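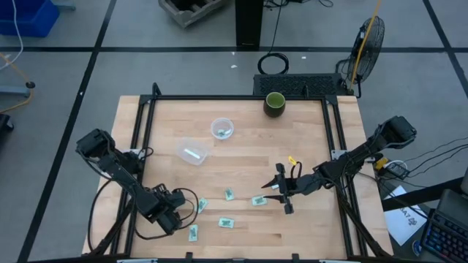
¿Quién revisa los sobres cuando el puesto pasa a los dos brazos?
La revisión sigue a cargo de la persona del turno, que deja de clasificar a mano y pasa a validar los rechazos.

Acta – Grupo de automatización, planta Zavala, febrero
Preside: Piret Kütt

1. Carga de trabajo. El turno de tarde dedica casi 77 minutos diarios a reponer sobres. Futus pide medirlo de nuevo tras el cambio.

2. Puestos. Giscombe confirma que no hay bajas. 4 operarios rotan entre supervisión y línea Domau. Queda abierta la categoría salarial – RR. HH. responde por escrito.

3. Formación. 6 horas por persona, dentro de jornada. Incluye parada manual y rearme.

4. Accesos. Nadie entra en el perímetro con los brazos en marcha.

Se levanta la sesión a las 13:40.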